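Gripper set-up, Grindow Robot Club

Fingers first, then the arm. Power off while you screw. Notched edges face inwards, same hieght both sides.
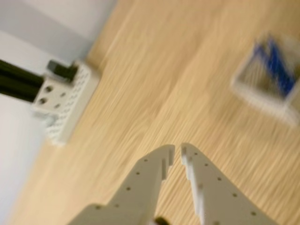
Nikness, June — open the gripper and set both finger servos to 800. Save. Close it slowly — if it buzzes, back off a bit. Then the wrist, 1,658. Check the cables dont pull when the arm swings left, and keep the basket well out to the side till you've done a dry run.
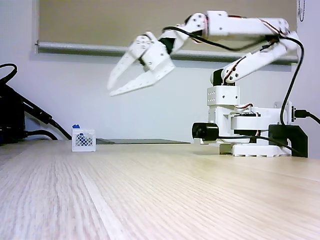
Do we have to redo this every session?
Only if a finger or servo has been swapped.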